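Budget for simulating a two-arm robot in a small bathroom before we buy one?

Posted by galgate_ops

We have $2984 left until August and a boss who wants a two-arm robot for small washrooms. I'd like to test reach in simulation first — mistakes are cheaper there. Room model so far:
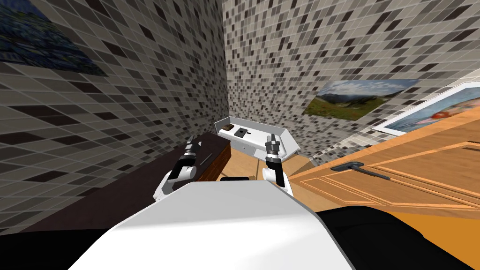

The Mirkeck license is $349 a month. Grestmont wants $850 flat for setup. Do I need both, or is one of them just selling me confidence?

macaraeg_fan

Just buy the robot. Sim is for people who like meetings.

tilebudget

Ignore the above unless you enjoy returns paperwork. Take the license for 3 months, which comes to $1047, and skip the setup fee. You already have walls and a door, so you've done most of what they'd bill you for.

Spend the time on the grippers. Arms get the brochure, fingers get the invoices.

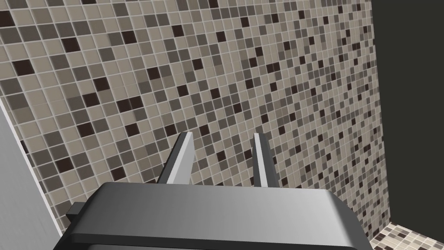
Open jaws against the mosaic wall, nothing gripped.

Check the clearance at the corner counter with both arms out, then ask for a quote on spare fingers. Get it in writing. Mine doubled between Wednesday and lunch.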